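Home | Tickets | Knowledge base | Spare parts | Contact

We use cookies to keep you logged in. By continuing you accept this.

Left hand stops short of the sheet-metal part, cell 2 (SOLVED)

01/04/2021, by Raíssa Godoy

Okay, long one, sorry in advance. I'm writing this up while I still remember the order I did things in, and Detlef has already asked me twice for the details so he can check the Trinville cell.

Short version of the symptom: the two-arm cell at Figueiredo started missing picks with the left hand. The fingers would close early, a little above the part, and the arm would carry on to the next step as if it had something. Right hand was fine the whole time. No fault code, nothing red on the screen, just "pick complete" and an empty hand. Lovely.

First thing I tried was the dumb thing, a full restart. Power down the arms, power down the hands, wait, bring it all back up in the usual order. It ran clean for a bit and I got very pleased with myself and went for coffee. Came back and it was missing again, so scratch that.

Then I went after the fingers. I opened and closed the left hand from the jog screen at the slow setting and watched every joint. All of them moved, no clicking, no finger lagging behind the others. I swapped the fingertip pads anyway (we had a spare set from Jastska in the drawer) and it made no difference at all. If anyone is about to order pads for this same problem, hold off!

Next guess was the parts. Genivaldo thought we might have gotten a batch with a slightly different bend, and that was a fair thought, so I put old ones and new ones side by side and measured the height with calipers. Same. I also re-taught the pick point on the green cover from scratch. That fixed it for exactly one morning, and this is where I should have gotten suspicious, because a pick point that drifts overnight isn't a pick point problem.
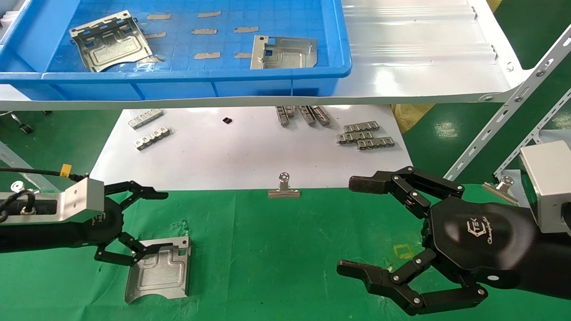
So on to the mounting. I put a dial indicator against the left hand, set the arm to hold still and pushed on the hand gently from below. It moved 2 mm! The right one hardly budged with the same push. I pulled the hand off and found two of the bolts between the hand and the arm had backed out. You couldn't tell by looking, they were sitting nearly flush, but I could turn both of them with my fingers.

The other half of it was the cable. Whoever dressed it last (it was me, I checked the log) had left the loop a bit too tight, so every time the arm reached down and out it tugged on the hand. Loose bolts plus a tug in the same direction on every reach, and there's your early close: the hand tips up, the fingers come in above the part.

What I did, in order:

1. Arms to the service position, power off, lock on.
2. Hand off, all the bolts out, threads cleaned, new thread locker on each one.
3. Bolts back in crosswise with the torque wrench, snug first, then the full value from the Samum sheet taped inside the cabinet door.
4. Paint pen line across each bolt head so we can spot it if one turns.
5. Cable loop let out and tied again, then jogged the arm to its farthest reach by hand to make sure nothing pulled.
6. Zeroed the hand and re-taught the pick point. Do this last. I did it before the cable the first time and had to do it over.

After that I let it run with Iraís keeping an eye on it. We're at more than 2,000 cycles now without a missed pick on the left, and the dial shows the same as the right side when I push on it.

Still open: the "pick complete" message. It shouldn't say that when the hand closes on air. Aparecida says there's a setting for a minimum grip width that was never turned on for this cell, and she's going to look at it with me. Separate ticket for that one, please don't tack it on here.

I also added the bolt check to the weekly list, every 7 days, both hands. It takes a couple of minutes with the paint lines. Detlef, if yours is doing the same thing, start with the push test before you touch any of the teaching. And check your cable!

Status: closed. Reopen if the left hand misses again.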